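Meddale kitchen automation

The Meddale kitchen automation is the introduction of robotic arms into vegetable sorting and tray assembly at the Meddale central kitchen, a facility operated by the catering company Saludo. The kitchen prepares meals for schools, hospitals and workplace canteens. The project began with a study of the preparation hall and entered regular service in July 2021. It is known mainly for its effect on job descriptions and shift patterns at the site, which employed 86 people in preparation and packing when the first arms were installed.

Background

Saludo took over the Meddale building from a frozen food wholesaler and converted it into a central kitchen. Fresh vegetables were received at the north dock, sorted by hand at long tables, washed, and passed to the cutting room. Sorting was the least popular assignment in the building. It required standing for a full shift in a chilled hall, and staff turnover there was higher than in any other section.

Management first considered a conventional grading line of the type used in packing houses. The proposal was dropped because the kitchen handled small lots of many different vegetables, and a line of that kind would have needed frequent changes of equipment. The engineering firm Etberg was then asked to propose a system built from individual workstations.

Equipment and layout

Etberg supplied arms fitted with two-finger grippers and a small camera close to the gripper. The control software, called Trernar, was developed by a team under Octavian Tănase. Each station consists of one arm and one table. The first stations were rated for 60 items per hour, a pace slower than that of an experienced sorter, and they were initially assigned to mixed lots that arrived in small quantities.

Long and uneven produce proved harder to handle than round produce. Eggplants, leeks and peppers with curved stems were often gripped too close to one end and turned in transit. Tănase's team responded by having kitchen staff guide the arms by hand through difficult pickups. The recorded movements were used to train later versions of Trernar, and 1526 such recordings had been approved when the second group of stations was ordered.

Work practices

The post of sorter was replaced by that of station attendant. An attendant looks after several stations, brings crates from the dock, removes damaged produce and decides what is to be done with items the arm has refused. Virgil Lungu, a former shift supervisor in the sorting hall, was put in charge of training for the new post. His course takes place partly in a classroom and partly at a practice table next to the cutting room.

Practice tables are marked with colored tape, which divides the surface into areas that attendants and technicians can refer to in the same way. Trainees learn to place a plate or tray within a single area and to check the position of each item before starting a cycle. 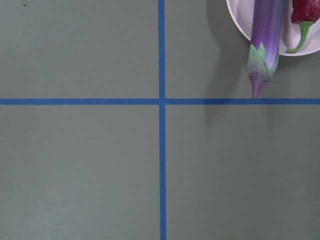 Trainees also learn to stop an arm, clear it and restart it without calling a technician. Under the original rules only Etberg personnel could restart a station, and an idle arm could hold up a lot for most of a morning. The rule was changed at the request of the attendants, who receive a pay supplement once they have passed the restart test.

Effects on staff

No employees were dismissed as a direct result of the project, although several vacant sorting posts were left unfilled. Some former sorters moved to the cutting room or to dispatch, and a smaller group left the company. The night shift in the sorting hall was ended the following February. Attendants generally welcomed the change in hours — the loss of the night allowance was less welcome and remained a subject of negotiation for several months.

Complaints of back and shoulder pain declined in the sorting section. Attendants reported a different kind of fatigue, connected with watching several stations at once, and rest breaks were lengthened on shifts with more than four stations per person. Lungu argued in an internal review that sorting by hand should continue one day a week so that new employees could learn to judge ripeness and damage by touch. The proposal was adopted, and manual sorting is carried out at two tables near the north dock.

See also

Central kitchen
Food grading
Industrial robot
Job rotation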